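Budgeting for a Two-Armed Robot Bench

From the Siseo workshop handbook, section on equipment planning

A two-armed robot bench is a table with a pair of robot arms mounted to it, set up so both arms can reach the same work. I've planned the money side of a few of these now, and this article covers how I split up the budget, what gets forgotten, and when to order what. Prices move all the time so I've mostly left them out (ask your supplier, then ask again a month later!).

What counts as the bench

People tend to say "the robot" and mean the arms. For budget purposes I count the arms, the hands, the table, the controllers, the power and network gear, the cables, the tools the hands will pick up, and the hours it takes to get all of it talking. If you leave the last one off the sheet it comes out of somebody's vacation, and I say that from experience.

Arms

Arms are the big line and, funny enough, the easy one. You get a quote, it has a number on it, and the number is usually close. What I look at first is reach, then payload with the hand already bolted on. A hand eats into the payload before you've picked up a single part. For our bench at Gevunach I asked for 2 quotes and both left the hand's weight out of the math, so check that yourself.

Hands

This is where I'd slow down. A plain two-jaw gripper is cheap, tough, and does most of what a packing or loading job wants. Hands with several fingers cost a lot more, need more cabling, and have more small parts that wear. I only put them in the plan if the job involves things made for human hands, and then I budget for spare fingertips from day one. Arancibia, our parts shop, quoted a 4 week wait on fingertips, which is a long time to stare at a stopped bench.

Tools and small stuff

My own rule is that the small stuff gets its own line, with its own total, and it doesn't get folded into "misc." I learned that after the Skutmont build, where it had no line at all and we ended up begging for connectors. Think of what has to be within reach before any work gets done: one hand holding a slim black tool with a pointed metal tip, the other open, and a cable looping over the tabletop to a plug that isn't in anything yet. Every one of those is something you buy. I'd put down two of each tool, a set of cable clips, and 200 screws in whatever size your mounts use, and I'd order them with the arms.

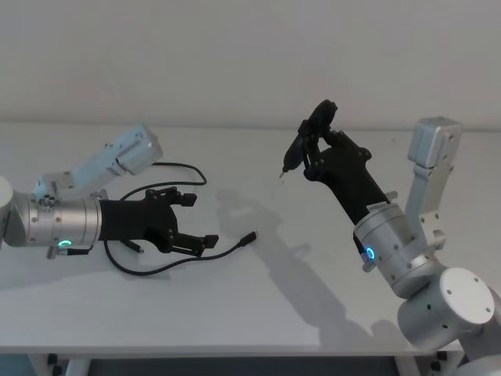
Table and floor

Buy a heavier table than you think you need. Arms push back on whatever they're bolted to, and a wobbly table will have you chasing positioning errors all afternoon. A matte top is nice too, mostly for the cameras if you plan to add any. Measure the doorway before you order (yes, really).

Timing

We send out requests in February so the slow items show up by summer. Arms and hands go first, then the table, then computers last because they get better while you wait.

See also: Spare parts list; Floor loading; Safety fencing and scanners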